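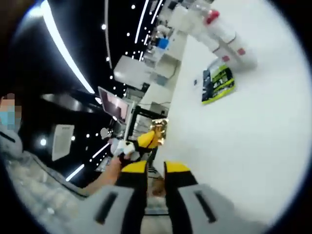

Slide 1. Yellow fingertips, light blue mask at left.

Zone coverage on third down: the Harkberg season
Speaker notes, 18/12/2018

Opening
Scope is third down only, 14 games. Scrimmages are left out. All snaps were charted by hand in Wedodura and checked against game film. Sample: 157 snaps in zone. Man coverage is in the handout.

Terms
"Long" means seven yards or more to go. A stop is any play short of the line to gain, penalties excluded. Give the definitions before any numbers go up.

Alignment
Two deep safeties at 15 yards, corners at seven. Against trips, the weak safety moves down to 11 and the backside corner takes the deep third. Walk through the Brolia game here. Their slot receiver ran the seam from trips, and our hook defender opened his hips to the wrong side. Pause the clip at the snap, then at the break.

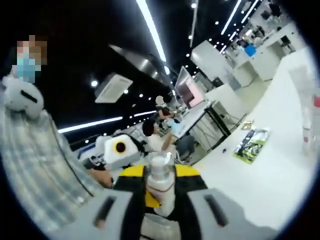 Rush and coverage timing
Four rushers, no blitz. The end on the tight end side chips before he rushes. Do not compare these reps with the five-man calls; the coverage behind them is different.

Questions
Expect one on quarterback runs. Scrambles were charted as pass plays, designed runs were not. Leave the coverage table up.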